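Can a machine tidy a small office yet? Books, papers, plants and cables

Posted in Home & Workplace Automation – 3 replies

Divia_Reading

I help to run a small reading room with two desks for office work.
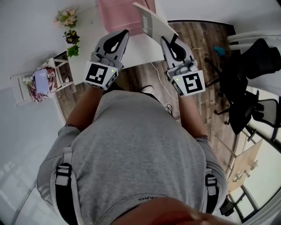 We are open from May until the end of autumn, and every evening somebody must put the room in order before the lights go off. It takes 20 minutes if the day was quiet, and much more if there was a group. My own question is simple, but I did not find a simple reply to it in the older threads. Can a machine do this work yet, or a good part of it?

I will write what the work is, so that you do not have to guess. Booklets and folded leaflets must be picked up and put in their place. Books left on small tables go back to the shelf. Cloths must be folded or at least taken away. The flower pots must be moved a little so that the table can be wiped, and then moved back. The chairs are office chairs on wheels and they never stay where they belong. There are always cables on the floor. At the end the floor is swept.

We already have a round floor cleaner, bought for us by a member who was very kind. It does the middle of the room well. It does not do well with cables and it goes round the chair bases as if they were trees. So before it can start, a person must do all the other tasks, and after that the sweeping is the smallest part of the evening.

I have read that there are now machines with two arms that fold towels and clear tables. I have also seen prices which I could not believe. Our budget for this year is 3,000 and it must also pay for a new lamp. I do not need a machine that is fast. If it works the whole night and is finished at 6 in the morning, I am content. I need one which does not tear the papers and does not push the flowers to the floor.

Please do not tell me only "wait five years". I was told this already, and it was longer than five years ago.

Okafor Workshop

Short reply: no, not for your money, and not for the whole list.

Longer reply. I work in a shop where we have used automatic arms for a long time. They are excellent when the part arrives always in the same place and in the same position. A leaflet in a reading room arrives wherever the last visitor put it. This is a different kind of work, even if for a person it looks easier.

Let me go through your list as I see it.

Thin paper things are difficult. A booklet lying flat on a table has almost no edge to take. A person slides it to the border of the table with one finger and then takes it from below, without thinking. Machines with two fingers can learn this trick, and I have seen it done well, but I have also seen one press the cover so hard that it got a fold in it for ever. If your papers are cheap, you may not care. If they are old, I would not let the machine near them.

Books with a hard cover are better. They keep their form. Lifting one from a table is possible today with a reasonable success. Putting it upright between two others on a full shelf is the part that fails. If you can accept a crate or a wide open shelf where books are laid flat, you remove the hardest step.

Cloth is in the middle. Throwing a cloth in a basket – yes. Folding it nicely – sometimes, slowly, and better if it is always the same cloth. A cloth with a busy pattern can also be confusing for some cameras, because the machine must understand which line is an edge and which line is only print.

Flower pots I would forbid. The pot is easy, but the leaves and the blossoms hang over it and hide it from the camera, and the weight changes with the water. Put a tray under them and wipe round the tray.

Chairs on wheels: a machine can push them, but they turn while they are pushed. Our cleaner at the shop puts them upside down on the desks, and I do not know any machine that I would trust with this.

Cables: do not wait for a robot. Buy a cable channel and some clips, and do it in one afternoon. Your floor cleaner will be a different machine after that.

About the money. The single arm we bought last was more than double your budget, and it came without gripper, without table and without anybody who knows how to program it. We paid for all these separately. I say this not to make you sad but because the sellers often show only the first number.

Bendano

yes they can do it, there are lots of videos. my cousin saw one that made coffee. just google it

Prakuton_Evenings

I think the reply from the workshop is correct about the money but a little too dark about the rest, so I add my experience.

Last winter our community house took part in a trial with a two-armed machine on a wheeled base. It was not ours, it came with two engineers and it went home with them. The task was to clear a meeting room after use. I kept a notebook, because I am this kind of person. In the time of the trial it tried 743 objects. I will not give you a percentage, since the engineers changed things every day and the first days were very different from the last ones. But I can tell what I noticed.

It was good with things that stand on a table and have a clear shape: boxes, cups, closed books. It was slow. For one cup you could say a short prayer. When it made a mistake, it usually made the same mistake again, several times, in a very patient way, until one of the engineers stopped it.

It was weak with anything thin, as was said. It had trouble also when two things touched each other, for example a book which lies with one corner on a cloth. It wanted to take the book and took both. With a person looking, this is no problem. At night with the door locked, I am not sure I would sleep well.

What surprised me was how the learning goes now. I had imagined somebody writing long instructions. In the trial the engineers taught new tasks by showing them, many times, with small differences: the book a little to the left, another light from the window, the chair in the way. They told us that the variety was more useful than the number. So a room like yours, where every evening is different, is a hard place for a machine to work but a good place to learn from. I found this encouraging. The machine from the last week was clearly better than the one from the first week, and it was the same machine.

Now the practical part. With 3,000 I would not buy any arm. I would do these things:

First the cables, as the other reply says. If you cannot hide them, lift them. Hooks under the table cost almost nothing.

Then I would change where things end their day. Put one open box for leaflets and one for books near the places where people sit, with big letters on them. In our house the visitors began to do a half of the tidying by themselves, only because the box was closer than the shelf. I know this is not automation, but your evening will become shorter.

For the chairs, you can order fixed feet that go in the place of the wheels. Ask the maker for the correct size, they are not all the same. We did this for the visitors' chairs and left the wheels on the one at the desk.

After that, give the floor cleaner its own hour. Ours starts when the last person has gone and it has never again eaten a cable. If yours allows a map with forbidden areas, draw one around the flowers.

And if you are curious, write to a technical school or a laboratory near you and say that you have a real room. Ask before who is responsible if something breaks, and get the reply on paper. We forgot this, and there was a long discussion about one vase.

Divia_Reading

Thank you, this is much more than I expected. The trays for the flowers and the boxes I can do this month. I did not know that the wheels can be exchanged, I looked under one of the chairs just now and they do seem to come out when you pull strongly.

I have one small doubt about the crate for books laid flat. Our older readers do not like to bend. Maybe I put it on a low table in place of the floor. For the arm I will wait after all, but I will write to the technical school and ask what they would need from us. If they reply, I will come back to this page and tell you.

Okafor Workshop

A low table is fine. Only be careful that it stands firm, and leave enough space below it for the floor cleaner to pass.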